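Chapter 4
Where Things Go: Bins, Benches and the Small Stuff

I used to think a workbench got messy because the people using it were messy. Then I spent a winter setting up the shared bench at Wellum, where everybody was neat as a pin, and by four in the afternoon the thing still looked like a yard sale. So this chapter is about the bench itself, and about the parts and cables that wander around on top of it.

Keep a plain work surface in mind as you read – two tables pushed together, a wall behind, a few things out.

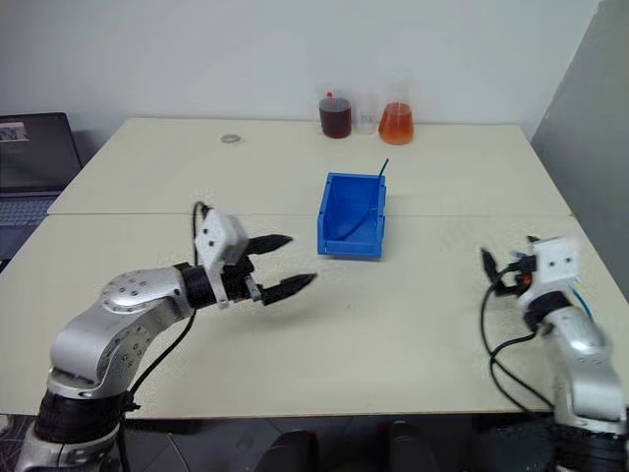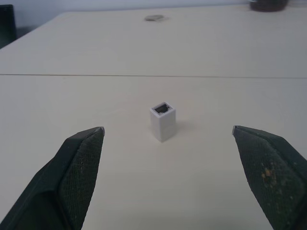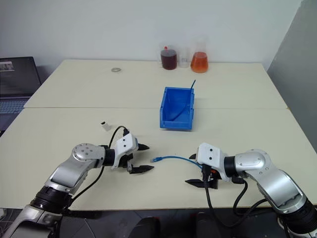

Back to Wellum. The first thing I did there was buy bins, which was a mistake I have now made on three separate jobs and will probably make again. Bins are fun to buy! They come in nice colors and they stack. But a bin you buy before you know what goes in it turns into a junk drawer without the drawer. Mine filled up with dead markers, zip ties, half a ruler and a bag of screws that fit nothing in the building.

What I should have done (and what I'd like you to do before you get to Section 4.2) is sort by how often your hand reaches for a thing. I call this the reach test. Sit or stand where you normally work, put your elbows at your sides and swing your forearms out. Whatever you can touch without leaning is your near zone. Whatever you can touch by leaning is your far zone. Everything else is storage, even if it happens to be on the table.

Most of us have it backward. We park the tall, pretty or breakable things wherever there was a gap, and we do the real work in whatever patch is left over. Glassware belongs at the back, I'd say, along the wall if you have one, where a sleeve won't catch it. Liquids too, and please put them well away from anything with a plug. The near zone is for the job you're doing right now and nothing more.

Cables get a section of their own later on, but I'll give you the short version here. A cable should lie flat or hang in one big loose loop. I don't wrap mine around my hand and elbow anymore. I did that for years and ended up with a box of cords that sprang open like snakes in a can. At Bunero, where I helped clear out a supply room one October, we pulled out a crate with a label that said 1000 pieces, small connectors, assorted. Assorted was putting it kindly. We poured them onto a bench and sorted until dinner, and I still see those little plastic clips when I close my eyes.

That crate taught me the rule I lean on most in this book: small parts need a home with low sides. If you have to tip the container to find something, it's too deep. An open-front bin works well for this – you can see in, you can scoop out, and you can put things back with one hand while the other is busy. Deep boxes are fine for big, light stuff like packing paper.

One more thing before we start, and it has to do with seams. If your work surface is made of two tables side by side, treat the seam as a border. Keep the work on your side and the parked items on the other. It sounds fussy, I know. Try it for a week anyway. I've found that people will respect a line that's already there much longer than one you put down with tape.

By the end of the chapter you should be able to map your own bench, choose containers that suit what goes in them, and coil a cable so that it stays coiled. You'll need a pencil, paper and a surface that has been bugging you.

4.1 Clearing the Surface

Start by taking everything off. Yes, everything, including the lamp.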